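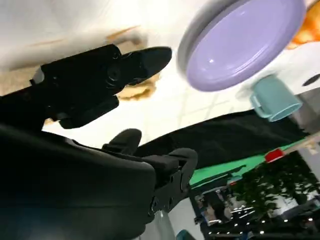

Water pressure on the upper floors has been too low to run a shower since the new valves went in, according to Aarti Rawat, who raised the matter at Monday's meeting of the Gullari water district. She asked that the setting be reviewed before summer demand begins.

The district installed two pressure-reducing valves on the Baysal Street main in December. The work followed repeated joint failures on the older cast iron section, where static pressure at night exceeded the rating of the pipe. The valves serve 185 connections. Outlet pressure is set at 70 psi, measured at street level.

District engineer Banafsheh Rezaei told the meeting that the setting is within the design range, but that losses in old service lines can reduce pressure at the tap. 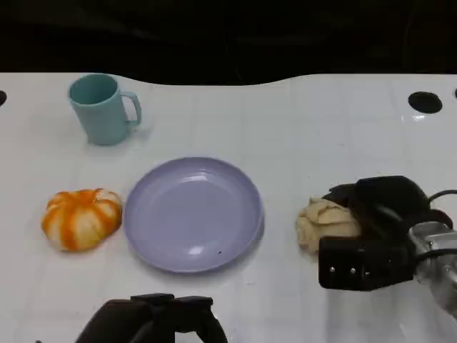 Under the procedure adopted Monday, a customer may request a pressure test at the meter and at one indoor tap. If the meter reading is normal, the service line is the owner's responsibility. If it is low, the district will inspect the valve and strainer within five working days.

The board also approved $2,000 for a recording gauge at the north end of the main. Readings will be taken through August. Hatice Çetinkaya voted against the purchase, citing the cost of the valves.

Test request forms are available at the district office.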